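Section 3: Loading the cabinet

Before you start, have both doors fitted and the shelf in place. Stusari's leaflet says the cabinet is "ready to use in 90 seconds" from this point. I have set up a fair number of these and have yet to see it.

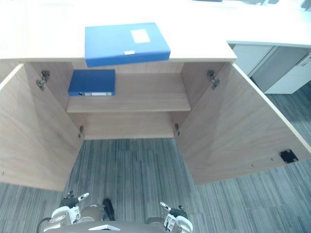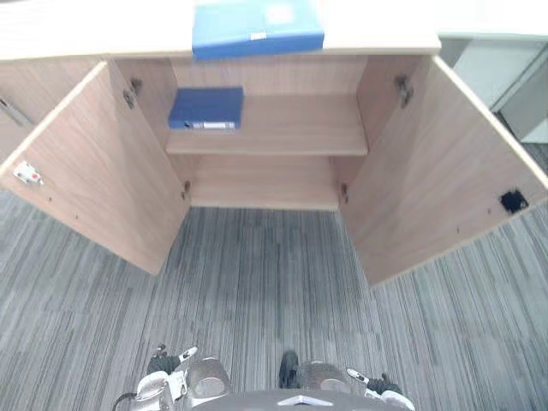
Doors fully open, one blue binder on the left of the shelf.

1. Open both doors as far as they will go. If one stops early, the hinge screws are too tight. Back them off a quarter turn.

2. Press down on the shelf at all four corners. It should not rock. The leaflet calls the shelf "self-leveling." It sits on four pegs, so check the pegs.

3. Lay the first binder flat on the left, spine toward you, so the label can be read without pulling anything out.

4. Fill the shelf from left to right. Stack two high if you must. Three high looks fine until you need the bottom one.

5. Put tall or heavy items in the lower compartment, on the floor panel.

Note: The top is handy for sorting, and that is all I would use it for. Whatever gets left up there tends to live there. Put it away before you close up.

Caution: The leaflet promises 3,000 door openings without adjustment. Check the hinges every month anyway. A door that has dropped will scrape long before it looks crooked.

Caution: Do not lean on an open door to reach the back of the shelf.

6. Close the left door, then the right. Both should shut with light pressure - if you have to push, go back to step 1.

Labels: Sunita Greenberg, who wrote the first version of this guide, recommends the Ghauri label strips, part 684. They stick well enough. I am less sure they are worth the price, and plain paper with clear tape has held up for me.

For fitting a lock, see Section 4.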